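Chasing a wobble in the sim kitchen

So I spent most of Thursday arguing with a robot that doesn't exist. Well, it exists on my hard drive. It has two arms, a kitchen to stand in, and until this week a really annoying habit of shivering whenever it reached for a drawer.

Some background if you're new around these parts. Before anything goes onto the real cell I set it up in simulation first, mostly so I don't break stuff I can't afford to replace. The cell's project name is Provetti (long story, bad pizza) and the simulated copy gets the same joint limits, the same wrist offsets and the same controller settings. If the two drift apart, I'm in trouble. And wow, had they drifted apart.

The shiver first showed up in run 996. The arm would swing out toward the cabinet, slow down nicely, and then buzz at the wrist like a phone on a table. My first guess was the damping. I had it set to 40 on the wrist joints, bumped it up to 127, and the buzz got quieter but the whole arm started moving like it was stuck in syrup. Back to 40 it went.

Rajitha Samarakoon, who knows way more about this than I do, looked at my config file over lunch and asked when I'd last checked the tool weight. Um. Never? I'd swapped grippers back in January and left the old mass sitting in there, so the controller was holding up a hand that was no longer attached. Fixing that got rid of most of the shaking right away (and I felt pretty silly, thanks for asking).

What was left turned out to be my camera mount. I'd hung the sim camera off the wrong link, so when I was checking poses I kept getting odd angles and "correcting" for things that were fine. I went through 6 different poses by hand, pausing each one, and compared the joint numbers to what I was seeing. Gripper pointing straight up was a good one for this, with the drawer open off to the side, because you can tell pretty fast if the wrist is twisted. It's slow work and I had a lot of coffee.

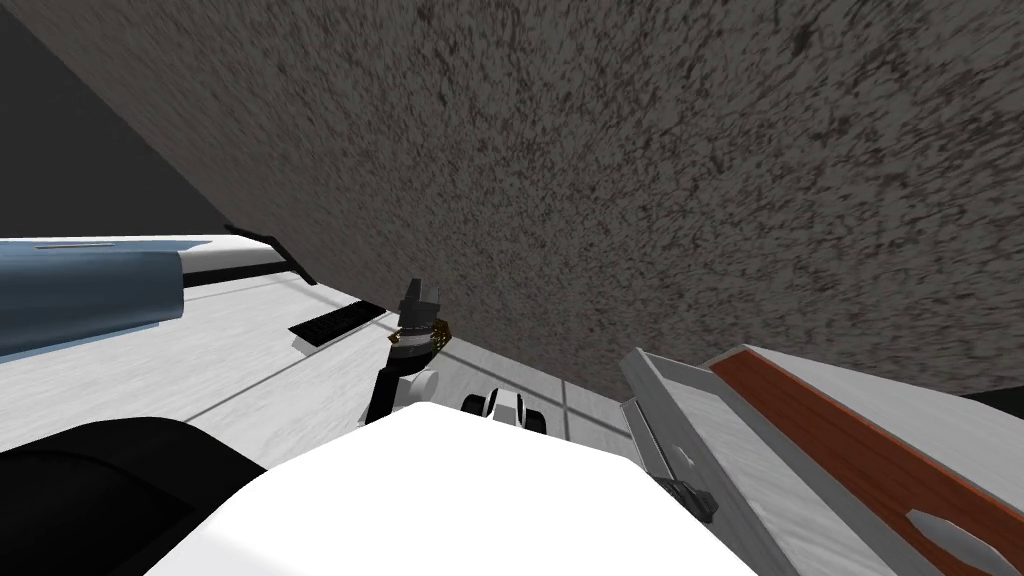

What I'd do in a different order

Tool weight first, always! I now have a sticky note on my monitor that says MASS in capital letters. After that, home both arms and check the zero positions one joint at a time, then the camera, and only then go anywhere near the damping. I started at the wrong end and lost a whole day to it.

I also save a copy of the config before each change now, with a line at the top saying what I touched. My old system was a folder full of files called "final" and "final2" and I don't want to talk about it.

Next up is getting the same numbers onto the real arms over in Clurville. The cable run there is tighter than I'd like and I still need to redo the strain relief on the left side, so that'll probably be its own post. If anybody has a favorite cable sleeve that doesn't fray at the elbow, leave me a comment, I'm on my third brand.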